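Hinged storage box

A hinged storage box is a small lidded container, most often of moulded plastic, in which the lid and the body are joined along one side so that neither can wander off on its own. It is found in a great many homes, on desks and in sewing corners, and has largely taken over the work once done by the round tin – though plenty of households happily go on using both.

Form

The body is the deeper part and holds the contents, while the lid is a shallow tray with corners rounded to match. Small pegs along one edge act as the hinge, and a clasp at the front keeps everything shut. On many boxes the lid folds right back and lies flat on the table, where it makes a handy second tray for buttons, clips and other little things while one is sorting.
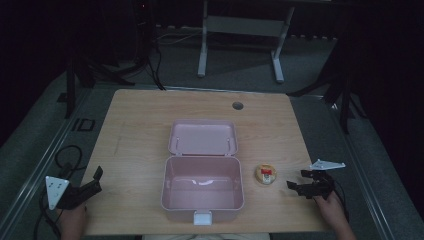 Use on the table

Sorting is best done on a clear, level surface in good light. Pale wood is pleasant to work on, as dark pins and screws show up nicely against it, but a desk with a cable hole does need a bit of watching – small beads have a way of finding it! The makers Kollau suggest emptying the box completely each February, and their largest model is said to hold 600 beads.

Once the box has been filled and put away, the table itself deserves a moment's kindness. Light wood shows every faint grey smudge, and a soft cloth drawn along the grain is the usual first thing to try.
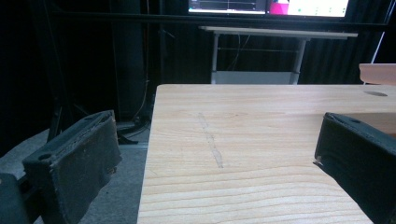 Unnithan takes a different view of the matter, holding that the cloth should come out before the sorting begins, and that a box with a proper clasp is worth having even if it only ever holds odd buttons.

See also: Button tin; Sewing box; Desk tidy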